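Home | Articles | Places | Building Stones | Random page

Totska marble

Totska marble is the trade name for a family of veined stones quarried in the hills above the small town of Totska, and used mostly for floors, stair treads, windowsills and kitchen counters. It comes in a good many shades, from a pale cream that masons call "milk" to a deep brownish gray, and the two have often been laid in the same building.

Like all true marble, it began as limestone and was changed by heat and pressure deep underground over a very long time. The darker veins are traces of clay and other minerals that were folded into the stone along the way, and no two blocks carry quite the same pattern, much to the delight of the people who choose slabs for a living.
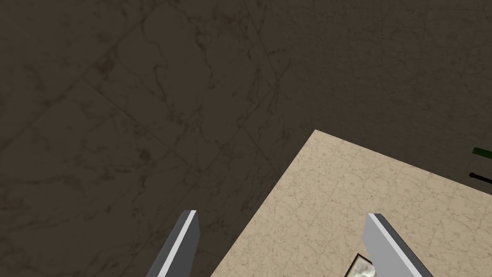 Quarrying was a family affair until Imre Kovács bought up the three oldest pits and brought in wire saws, which cut far cleaner blocks than the old wedges and left much less rubble behind. At its busiest the Follness pit, the largest of them, sent out almost 3,000 blocks a year, and the town grew up cheerfully around it, with a school, a brass band and a stone fair held every June (still going, and well worth the trip!).

Marble is softer than granite and doesn't care for lemon juice, vinegar or wine, so owners are usually told to wipe up spills quickly and to wash it with plain water and a mild soap. Anikó Pintér, whose handbook on household stone is still passed around among local masons, recommends felt pads under chair legs and a good deal of patience with small scratches, which she considered part of the life of a floor.

94 shares | 9 comments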